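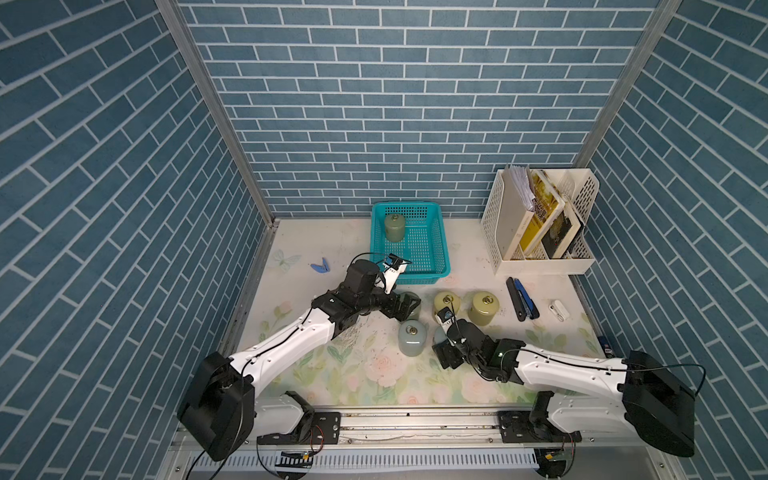
1/ Jars and baskets, a thread

I promised to write something for people who sort small things in jars. I have been doing it for one winter now and I made most of the possible mistakes. So this is long. Get some tea.

2/ Short squat jars are better than tall ones, in my opinion. My first set was tall and thin, and each time I wanted the button from the bottom I had to turn out everything on the table. With a squat jar my whole hand goes in.

3/ Look at the lid before you look at the color. I like a lid that has a metal ring or a knob on top, like the ones in the picture. When the jar stands in a basket you cannot hold it from the side, you must take it from above. A flat lid is a small punishment every day.

4/ About color. Mine are all white, and I regret it. The dull green, the pale teal and the olive yellow look quiet together but you can still tell them apart from the door. With white I need labels, and my labels fall off in the kitchen steam.

5/ Now the basket. I prefer plastic mesh with holes in the sides. Dust falls through, and you can wash it under the shower and it dries before evening. My wicker one from the Trindberg market was beautiful and it kept flour in it for months.

6/ A bright basket also helps, I think. Turquoise is not a color I would choose for a wall, but on a shelf your eye goes to it directly. My husband finds things now. Before, he was only asking me.

7/ Measure the basket INSIDE, at the bottom. Many baskets become narrow toward the bottom and the shop writes the size of the top rim. I bought two Pludura baskets by the top size and my jars stood in them crooked like bad teeth. I could return only one.

8/ The order I use for filling:
first jar in the back corner
then along the back side
then the front
The one I open most often goes in last, near my hand. If you begin with the front, you will be reaching over it with your sleeve.

9/ Do not fill the basket so tight that the jars hold each other. Leave a space for two fingers. I learned this with the dried beans. I pulled one jar, its neighbor came also, and we were finding beans until December.

10/ Somebody asked me before what I keep in them. At this moment: buttons, dried beans, bay leaves, rubber bands, the small screws from the Fistetti shelf which I am afraid to throw away, and tea that I do not like but guests do.

11/ Under the jars I like a mat with a pattern. Faint roses and green leaves on off-white is a very grandmother pattern, and I say it with love. My grandmother had roses on everything that could be wiped. The butterfly she would have liked too.

12/ Only be careful with off-white. It shows every dark speck and every scuff. On my own mat I use warm water with a drop of dish soap, then a dry cloth right after. I tried baking soda one time and the print became lighter in that place. It is still lighter.

13/ Blue brick pattern on the wall: yes or no? I have wanted it for my pantry corner for a long time. The white lines between the bricks make it fresh, and a small corner can carry a strong pattern if the shelf in it is simple. My sister says it will look like a bathroom.

14/ If you also think of brick pattern, hold a long ruler against your wall first. The straight rows will tell everybody if your wall is not straight. Mine is 2 centimeters lower on the window side. In plain paint you never see it.

15/ For the measuring people: my shelf is 76 cm wide and the bottom board is 135 cm from the floor. This is too high for a heavy basket. Glass jars go down low, and only light things stay up there. I would put it lower if I drilled again, but I will not drill again.

16/ Price. I paid 8 each for my jars at Sala when they changed the season. The full price I would not pay for a jar for rubber bands. For coffee, maybe.

17/ One question for you, because I did not find a good answer. How do you clean under the metal ring on a lid? I use an old toothbrush and it takes most of it, but a gray line stays. Vinegar I have not tried, I am afraid for the metal.

18/ Next time I will write about the drawer with the cables, if I find the courage to open it. Please show me your jars in the replies, also the ugly ones.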